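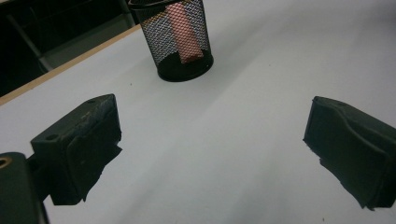

The fingers of a hand-held Flenov gripper over a white tabletop, with a black wire-mesh pen cup ahead. Picture: Trellstead

Trellstead opens its library of hand-shown desk tasks to outside teams

3533 recordings made by people using a hand-held gripper will be free for teaching and research

DISTHORPE, 20th November — Trellstead, which makes teaching tools for robot arms, has today opened its library of desk and tabletop tasks to universities, colleges and small firms. The library holds 3533 recordings, each one a single attempt at a single task, made by a person holding a Flenov gripper and doing the job by hand.

The tasks are ordinary ones. They include putting a pen into a cup, taking it out again, moving a cup from one side of a table to the other without tipping it, standing a block on its end, stacking sticky notes, closing a drawer and clearing a desk at the end of the day. All were chosen because robot arms still do them badly in places where the furniture and the light change from one room to the next.

Trellstead began the work 18 months ago with Pettigrew, a firm that fits out and looks after shared offices. Pettigrew wanted to know if a small arm on a trolley could reset desks overnight. Early trials with a programmed arm went slowly. Every new desk layout needed an engineer to measure positions and write them in, and a pen cup placed a hand's width from where it was expected was enough to stop the job.

The two firms then agreed to try teaching by example. A person picks up the Flenov, which has the same fingers as the robot arm and a camera fixed above them, and does the task as they would with their own hand. The camera sees what the arm's camera will later see. The recordings are used to train a control model, and the model is then run on the arm.

"Most people can tidy a desk, and very few can program a robot arm," said Merike Kazlauskienė, head of teaching methods at Trellstead. "With the hand-held gripper you get somebody who knows the job and you let them get on with it. They need half a morning to get used to the fingers. After that, the main thing we have to tell them is to slow down."

How the recordings were made

All the recordings in this first release were made in Disthorpe, in Trellstead's workshop and in working offices looked after by Pettigrew. The people doing the tasks were cleaners, office staff and Trellstead employees. All of them were paid for their time and all gave written consent.

Each session starts with a short check of the gripper. The person opens and closes the fingers fully, and the software notes the widest and narrowest positions. They then do the task from start to finish, put everything back in a different place and do it again. Attempts that go wrong are kept. A dropped pen or a knocked cup is marked in the notes that go with the recording, and users can choose to leave those attempts out or train on them.

Lighting was left as it was found. Desks near windows were recorded in the morning and in the afternoon, with the blinds open or shut according to whoever was working there. Trellstead says this was a deliberate choice. Models trained only in the workshop, under even light, lost track of pale surfaces when moved to an office, and white tables with strong bands of daylight across them gave the most trouble.

Wire-mesh pen cups also proved awkward. The camera sees the mesh, the table behind it and whatever is inside the cup all at once, and early models tended to aim for the contents through the side. More recordings of these cups were added in the second half of the project, with different things standing in them.

"We had a week of the arm pushing politely against the side of a pen cup," said Kazlauskienė. "It could see something inside and it wanted to go straight there. People go over the rim without thinking, so we needed a lot more examples of people going over the rim."

The gripper fingers are a wearing part. The inner faces touch everything that is picked up, and the rubbery surface scuffs and gathers dust with use. Trellstead does not clean or change fingers on a fixed schedule during recording. The notes for each session say which pair was fitted, so that teams who want to study the effect of wear can do so.

Hand-held and remote control compared

The library also includes a smaller set of recordings made by remote control, in which the person sits at a desk and steers the real arm with a pair of handles. The same tasks were done both ways so that the two methods could be set side by side.

Remote control has one clear advantage. Everything the person does is by definition something the arm can do, and the recording includes the arm's own joint positions. With the hand-held gripper, people sometimes reach in ways the arm cannot follow, such as turning the wrist sharply under a shelf. Trellstead's software flags these movements after the session, and flagged recordings are listed separately in the library.

The hand-held method is quicker and needs far less equipment. A Flenov fits in a rucksack, along with its battery and a small recorder, and can be used in a room where there is no space for an arm. People also said they found it less tiring. Several who tried both reported that they had to think about the handles when using remote control, and that they thought about the pen when using the gripper.

Trellstead recommends using both. Its own approach is to collect most of the examples by hand and then to use remote control to correct the arm in the few spots where it goes wrong. An operator watches the arm work, takes over when it hesitates and gives control back once the awkward part is done. The corrected sections are added to the training set.

What is in the release

Each recording comes with the video from the gripper's camera, the path of the gripper through the room, the opening of the fingers over time and a short written note saying what the task was. Notes are in English and were written by the person who did the task, with spelling tidied up afterwards. Faces, screens and papers with readable personal details have been removed from the video.

The release also includes the drawings for the gripper fingers and the mounting bracket. Teams who want to make their own can mould the fingers in a soft material over a printed core. Brass threaded inserts are recommended for the bracket, which will otherwise lose its threads after repeated changes of finger. A list of suppliers is not included, and the parts can be swapped for whatever is to hand as long as the finger shape is kept.

Trained models are not part of the release. Trellstead intends to publish the settings it used for training, together with its test method, once the results on a second make of arm have been checked.

The library may be used free of charge for teaching, research and in-house trials. Firms that want to sell a product trained on the recordings should contact Trellstead about a licence. Fees are set by the size of the firm.

Trials in Pettigrew offices

Two arms trained on the recordings are now working in Pettigrew offices in Disthorpe, after hours and with a member of staff present. They return pens to cups, straighten keyboards and move stray items to a tray at the end of the desk. They do not handle drinks, glass or anything with a cable attached.

The arms still stop and ask for help. When that happens, the member of staff can either do the job themselves and send the arm on to the next desk, or pick up a Flenov and show it what was wanted. Pettigrew's office teams have asked for the second option to be made simpler, and a one-button version of the recorder is being built. At present it takes three menus to start a recording.

"The staff on those floors know things we don't," said Kazlauskienė. "They know which desk has the wobbly leg and who wants their pens on the left. I would like them to be able to show the arm that in the time it takes to do it, and we are not there yet."

Pettigrew will decide on a wider trial when the present one ends. No further sites have been named.

Getting access

Teams can ask for access through the Trellstead website, where a sample set can be downloaded without registering. The full library is supplied as a download in parts or, for those with slow connections, on a drive sent by post for the cost of the drive and postage.

Trellstead will lend Flenov grippers to schools and colleges for up to a term. Borrowers are asked to share at least one set of recordings in return, on any task they like. Kitchen and workshop tasks are especially welcome, and requests that involve recording in people's homes will need a copy of the consent form to be used.

An open afternoon will be held at the Disthorpe workshop later in November for anyone who would like to try the gripper before applying. Places are limited by the size of the room and should be booked in advance.

Notes to editors

Trellstead designs and builds tools for teaching robot arms by demonstration, including the Flenov hand-held gripper and its recording software. It is based in Disthorpe.

Pettigrew fits out and manages shared offices.

Merike Kazlauskienė is available for interview by telephone or at the workshop. Further pictures and a short film of the gripper in use can be supplied on request to the Trellstead press office.

Ends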